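Teleop towel folding, two arms: how slow is too slow?
Forum: Manipulation and Teaching

tsinghan_s
Posted Tuesday, 9:14 am

We're recording folding demos on a two-arm setup with leader arms, one operator, one small brown towel on a white table. I have 174 episodes so far and the trained policy is mediocre. It reaches for the corners fine, then pinches too shallow and loses one side on the lift.

My operators are slow at the start of each episode. They hover over the towel and look for the hem before they commit.
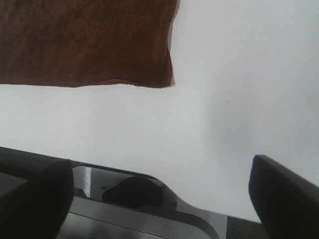 So the first few seconds of most episodes are almost no motion, and I suspect the policy is learning to wait. Has anyone trimmed this? Or is it better to redo the demos at a faster pace?

bhatia_sarla
Posted Tuesday, 9:52 am

Trim it. We cut everything before the first real movement and the hesitation went away. It's a short script. Look at joint velocity, set a threshold, done.

erhan.g
Posted Tuesday, 10:20 am

I would not trim blindly. If the operator is using the wrist view to line up with the hem, that slow part is where the useful corrections are. Cut the true idle time but leave the small adjustments in. A velocity threshold won't know which is which.

Also, shallow pinch is usually an operator habit. Watch 8 episodes in a row and see how deep they grab.

bhatia_sarla
Posted Tuesday, 10:31 am

It will if you set the threshold low enough. We're not doing surgery, it's a towel.

tsinghan_s
Posted Tuesday, 11:47 am

Watched a batch. Erhan is right about the habit. One of my operators takes the very edge of the fabric every time, the other takes a proper bite so a bit of cloth sticks out past the fingers. The second person's lifts look much better to me. Both corners stay up and the bottom edge can rest on the table while you set up the next move.
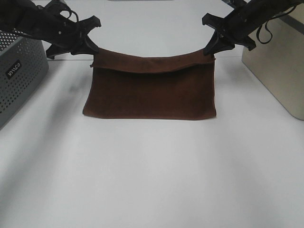
Trilok Tomar
Posted Tuesday, 12:05 pm

Then I'd throw out the first operator's episodes completely. Mixing two grasp styles in one set gave us the worst results we had, worse than half the data from one person. We ended up with 108 clean ones on the Promex arms and that beat the big mixed set.

erhan.g
Posted Tuesday, 12:40 pm

Don't agree with throwing them out. Keep them, tag them by operator, and train both ways. You already paid for the time. Some variety in the grasp helps when the towel starts out crooked.

Trilok Tomar
Posted Tuesday, 12:58 pm

Variety in where the towel starts, yes. Variety in technique, no. Those are different things and people keep lumping them together.

bhatia_sarla
Posted Tuesday, 1:16 pm

With Trilok on this one. Write down the grasp before you record any more – how deep, which corner first, when to lift – and have both people practice it for 6 runs that you don't save.

tsinghan_s
Posted Tuesday, 2:03 pm

OK. Plan is to tag by operator, train on the deep-grasp set alone, then on everything, and compare. I'll trim only the idle part where neither leader arm moves at all. New recordings start after the practice runs. Will post numbers when I have them, probably not this week.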